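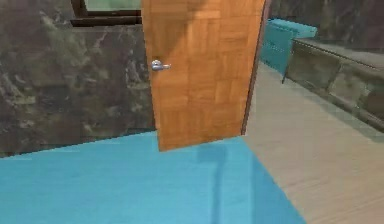
シミュレーションの中の室内。レバーハンドルのドアが少し開いた状態

ドアを開けるロボットを買う前に Nerkeckのカノクワン・シースックさんに予算の話を聞く

文 カンヤラット・タマシリ
1/25/20

Nerkeck(ネルケック)は、宿泊施設や長期滞在型の住宅で使う機械の導入を手伝う会社です。カノクワン・シースックさん(Kanokwan Srisuk)は、この会社で設備計画を担当しています。技術者として入社しましたが、今は見積書を読む時間のほうが長いそうです。

私がシースックさんに会いたいと思った理由は、ある勉強会の配布資料でした。題名は「アームを買う前に支払うもの」で、ロボットの性能の話がほとんど書いてありませんでした。書いてあったのは、保守契約、床の工事、倉庫の棚、そしてドアの取っ手のことです。私は以前、小さい施設の備品購入の仕事をしていましたので、これは自分に近い話だと感じました。

取材の日、シースックさんは会議室の大きい画面にシミュレーションの部屋を出したまま、私を迎えてくれました。床は明るい水色で、壁は暗い色の大理石模様、ドアは寄せ木のような木目です。奥には青緑色の椅子が見えます。ずいぶん派手な部屋ですね、と私が言いますと、シースックさんは笑いました。

「本物の建物でこういう色の組み合わせを選ぶお客さまは、まだ会ったことがありません。でも、試験にはとても都合がいいです。普通の白い壁と灰色の床だけで練習させますと、お客さまの建物に入ったときに、機械が困ります。床が光っているとか、壁に模様があるとか、そういうことで認識が悪くなる製品は今もあります。それを買った後に知るのは、いちばん高い勉強です」

現在の計画は、Chaiyaporn(チャイヤポーン)という滞在型の宿泊施設のためのものです。夜の時間に、リネンや水などの荷物を廊下から各部屋の前室まで運びます。走行する台車の部分はすでに市場にたくさんあります。問題は、そこに腕をつけてドアを開けるかどうかです。

「最初にお客さまが言ったことは『ドアを開けられるロボットがほしい』でした。私はそのとき、ドアのほうを直すお金も計算に入れていいですか、と聞きました。少し嫌な顔をされました。ロボットの話をしに来たのに、建具の話が始まりましたから」

自動ドアの装置を全部の扉につける案と、腕つきのロボットを買う案。この比較が計画の出発点でした。シースックさんは、どちらの案にも同じ表を使います。購入の金額、設置の工事、毎年の保守、止まったときに人が代わりに働く時間、そして処分の費用です。

処分の費用まで入れるのですか、と私は聞きました。

「入れます。私の最初の失敗がそこでしたので。以前、配膳用の機械を入れた施設で、使わなくなった後に誰も引き取り先を決めていませんでした。機械は廊下の奥に置かれて、上に段ボールが積まれて、最後は掃除の人の棚になりました。棚としては高い買い物です」

表を作った結果、自動ドアの案は客室の扉では難しいことがわかりました。建物の規則で、部屋側の扉の金物を簡単に変えられないためです。一方、共用部分の扉のいくつかは、金物を変えるほうが安くなりました。そこで計画は混合の形になりました。共用部分は扉を直し、客室の前室だけを腕のあるロボットに任せます。

「お客さまは、一つの機械で全部できることを期待します。その気持ちはわかります。説明が簡単ですから。でも見積もりの上では、混ぜたほうが静かな数字になることが多いです」

静かな数字、という言い方を私は初めて聞きました。意味を尋ねますと、後から動かない数字のことだと教えてくれました。

アームの候補として残っているのは、Gomport(ゴンポート)の軽量型です。予算書では、アームと台車を組み合わせた本体を二台買うことになっています。本体と設置を合わせて、上限は420万バーツです。この金額には、シミュレーションの費用と、担当者の教育の費用も含まれます。

なぜ二台なのでしょうか。一台で始めるほうが安全に見えます。

「一台で始めたいという意見は、会議で毎回出ます。私も昔はそう思っていました。ですが、一台ですと、故障した日に運用が全部止まります。そして止まった日の記憶だけが現場に残ります。『あの機械は動かない』という評判ができてしまうと、次の年に予算を取ることができません。二台あれば、片方が修理に出ている間も、遅いですが仕事は続きます」

ただし、二台を同じ日に買うとは限らないそうです。シースックさんの計画では、二台目の発注は、一台目の受け入れ試験が終わってからです。契約書には二台目の価格を先に書いてもらいます。Gomportの販売店は最初、この条件を断りました。値段を固定する期間が長すぎるという理由でした。話し合いの後、期間を短くして、代わりに保守契約を同時に結ぶことで合意に近づいています。

「まだ署名はしていません。ですから、この部分は『合意しました』と書かないでくださいね」

私は約束しましたので、「近づいています」と書きました。

シミュレーションの話に戻ります。使っているソフトウェアはCaten(カテン)で、部屋の形、材料、光、家具の位置などを変えながら、同じ動作を何度も試すことができます。今回の計画では、部屋の条件を100通り用意しました。ドアの開き方も、閉まった状態、少し開いた状態、大きく開いた状態といろいろに変えてあります。

少し開いたドアは、私には簡単な条件に思えました。もう開いているのですから、押すだけでいいはずです。

「皆さんそう言います。閉まっているドアのほうが、機械には親切なんです。どこにあるか決まっていますから。少し開いたドアは、角度が毎回違います。取っ手の向きもそれと一緒に変わります。丸い座のついたレバーを握りに行くのか、それとも板の端を押すのか、判断が二つに分かれます。押した後に、家具に当たるかどうかも考えなければなりません」

シースックさんは画面のドアの下を指しました。水色の床に、濃い青の影が長く伸びています。

「影も困ります。床の色が変わったところを、段差や物だと考えて止まる機械があります。こちらの床は途中から板張りになっていますね。材料の境目と、影の形と、両方が同じ視野に入ります。販売店の展示場では、こういう条件は絶対に出てきません。展示場の照明はとても上手に作ってありますので」

シミュレーションで失敗した条件は、そのまま購入の条件書に入れるそうです。たとえば「床に強い影がある場合も停止しないこと」という文を書き、受け入れ試験の項目にします。性能の数字を並べた仕様書よりも、販売店との話が早くなると言います。

「仕様書には、持ち上げる重さとか、腕の長さとか、繰り返しの精度が書いてあります。全部大切です。でも、私のお客さまの仕事はドアを開けることですから、ドアの言葉で書いてもらいたいです。『このレバーを、この角度から、この暗さで』というように」

ただ、シミュレーションに対して、シースックさんは信じすぎないようにしています。私が少し驚いたのは、予算書の中に「シミュレーションと現場の差」という行があったことです。お金の行です。

「差は必ずあります。ドアの重さや、閉まる装置の強さは、画面の中では私たちが決めた値です。現場のドアは、雨の季節に重くなります。木が水を吸いますし、蝶番も古いです。ですから、現場で調整する人の日数を、最初からお金にしておきます。これを入れないで予算を出すと、とてもきれいな表になりますが、後で追加のお願いをすることになります。追加のお願いは、私がこの仕事で一番きらいな書類です」

この行は、以前の計画では会計の担当者に消されたことがあるそうです。予備費と同じに見えたからです。今回は「現場調整、扉ごと」と名前を変えて、対象になる扉の一覧をつけました。すると、質問は来ましたが、消されませんでした。

「名前は大事です。予備費と書くと、皆さん、そこから減らします」

シミュレーションのための費用について、もう少し詳しく聞きました。Catenの使用料は年ごとの契約です。それより高いのは、部屋の条件を作る人の時間だそうです。家具を置き、材料を選び、ドアの動く範囲を決め、機械がどこから近づくかを決めます。Nerkeckでは、この仕事を外に頼まずに社内の人がします。

「外に頼むと早いです。でも、部屋を作る人が現場を知らないと、美しい部屋ができます。ドアの後ろに何もない部屋です。本当の部屋には、ドアの近くに低い棚があったり、椅子が出ていたりします。社内の人は現場で足をぶつけた経験がありますから、そういうところに物を置いてくれます」

私は、施設の側で予算を決める人が、この種類の計画を読むときに何を見ればいいかも聞きました。自分の前の仕事では、販売店から来た見積書をそのまま上司に渡したことが何度もありました。恥ずかしい話ですが、項目の意味がわからないまま印を押した書類もあります。

シースックさんは少し考えてから、保守の行を最初に見てください、と言いました。

「本体の値段は、誰でも見ます。割引も、本体に対してつきます。保守の行には、割引があまりつきません。そして毎年払います。部品の交換が含まれるか、指の部分の消耗品は別か、遠隔の診断だけなのか、人が来てくれるのか。来てくれるなら、どこから来るのか。遠い町から来る場合、移動の費用は誰が払うのか。このあたりを聞きますと、販売店の人の顔が少し変わります。悪い意味とは限りません。まじめな販売店は、聞かれると喜びます」

指の部分というのは、物を握る先端の部品のことです。レバーを毎晩握りますと、表面のゴムが減ります。シースックさんは、この部品を本体と一緒に買っておき、倉庫に置く計画にしました。輸入品は届くまでに時間がかかり、税関の書類も必要です。小さい部品一つのために機械が休むことは、予算の表には出ませんが、夜の担当者にはよく見えます。

その夜の担当者の教育も、計画の大きい部分です。ロボットが止まったとき、誰がどのボタンを押すか。荷物を手で運び直すか、もう一台を呼ぶか。教育の時間には給料が出ますので、それも費用になります。

「教育は一回で終わると考える人が多いです。宿泊の仕事は、人がよく変わります。私の表では、教育は毎年の費用の欄にあります。最初の年の欄だけに書いてある計画を見ましたら、私はそっと右の欄に写します」

運用の期間は何年で計算しているのでしょうか。機械の寿命はもっと長いはずですが、シースックさんは最初の判断を二年後に置いています。二年たったら、続けるか、増やすか、やめるかを決めます。そのときに見る数字も、もう契約の前に決めてあります。夜の間に人が代わりに運んだ回数、扉の前で止まった回数、そして修理で不在だった日数です。

「売上が上がったかどうかは見ないことにしました。ロボットがいるから泊まりに来るお客さんも、たぶんいます。写真を撮って喜んでくれます。でも、それを計算に入れると、悪い機械でも良い数字が作れてしまいますので」

やめるという選択を最初から書いておくことに、反対する人はいませんでしたか。

「いました。始める前に失敗の話をするのは縁起が悪い、と言われました。私の母も同じことを言うと思います。ですから、書類の中では『継続の確認』という題にしました。内容は同じです」

計画が予算の会議に出たのは、去年の12月でした。会議は一度では終わらず、扉の金物の工事をどの部署が払うかで時間がかかりました。ロボットは新しい設備の予算ですが、扉は建物の修繕の予算です。お金の入っている箱が違うため、同じ目的のものでも一緒に承認することができません。結局、金物の工事だけを先に修繕の側で進めることになりました。ロボットが遅れても、扉が軽くなることは働く人の役に立ちます。

「この順番は、私は気に入っています。台車を押して歩いている人は今もいますから、扉が先に良くなれば、その人たちがすぐに楽になります。機械のための工事と言わなくてもよくなりました」

取材の途中で、シースックさんの同僚が画面の前を通り、床の色をもう少し暗くした条件も作りますか、と尋ねました。シースックさんは、Chaiyapornの廊下の敷物の写真をもう一度見てから決めましょう、と答えました。このような小さい相談が、一日の間に何度もあるようです。

借りる契約、つまりリースの可能性も聞きました。購入と比べますと、最初のお金が小さくなります。シースックさんは、アームの部分については買うほうを選びました。

「借りた機械は、こちらで先端の部品を変えることができない契約が多いです。今回は、取っ手に合わせて指の形を変えるかもしれません。変えられないなら、安くても意味がありません。台車だけなら、借りてもよかったと思います。でも、そうすると持ち主が二人になります。故障のとき、台車の会社は腕が悪いと言い、腕の会社は台車が悪いと言うでしょう。私はその電話の間に立ちたくないです」

そこで、問い合わせの窓口を一つにすることも条件書に入りました。窓口はGomportの販売店が持ちます。台車に問題があった場合も、まずその販売店が受けて、調べて、返事をします。この条件のために見積もりは少し上がりましたが、シースックさんは値段の交渉をしなかったそうです。

最後に、これからの予定を聞きました。次の段階は、実際の扉を一枚、Nerkeckの倉庫に立てることです。Chaiyapornから使っていない扉を枠ごと借りて、同じレバーをつけ、販売店に実機を持って来てもらいます。画面の中で失敗した条件を、照明を動かしながら一つずつ確かめます。扉の運搬費も、もう表に入っていました。

「扉は重いので、運ぶ人も必要です。そこはまだ人間の仕事ですね」

帰る前に、私は表の印刷したものを見せてもらいました。金額は隠してありましたが、行の名前は読むことができました。「先端部品 予備」「夜間担当 教育」「扉 返却時の補修」。借りた扉を返すときに、傷を直すための費用だそうです。シースックさんはその行の横に、鉛筆で小さく疑問符を書いていました。塗装の見積もりを、まだもらっていないとのことです。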